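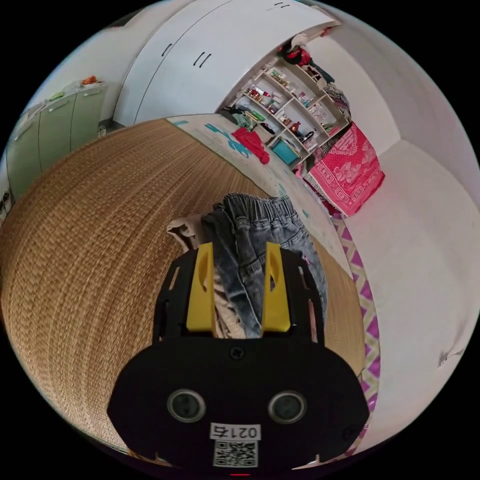 Figure 2. Jeans with an elastic waistband and a beige garment picked up together over the woven mat, with the wardrobe and open shelves behind.

4.2 What gets picked up together

I went into this part of the study thinking people tidy one garment at a time. Mateja Popescu and I logged 400 pick-ups across the bedrooms, and 199 of them had more than one piece of clothing in them! Figure 2 is a good case — the jeans are on top, and the beige piece is tucked underneath, to the left.

We argued a lot over how to score these. Tobiloba Yusuf wanted each garment counted separately, but I stuck with the bundle, as that's how our tidiers talked about it ("I grab a bit and sort it later", as one of them put it).

The furniture matters too, I think. A closed wardrobe and open shelves make different kinds of homes for things, and in our interviews people were much fussier about the wardrobe. Shelves were fair game for bottles, jars, a blanket — whatever needed a spot. I come back to blankets in Section 5, where Eleni Todorova's folding notes are a big help.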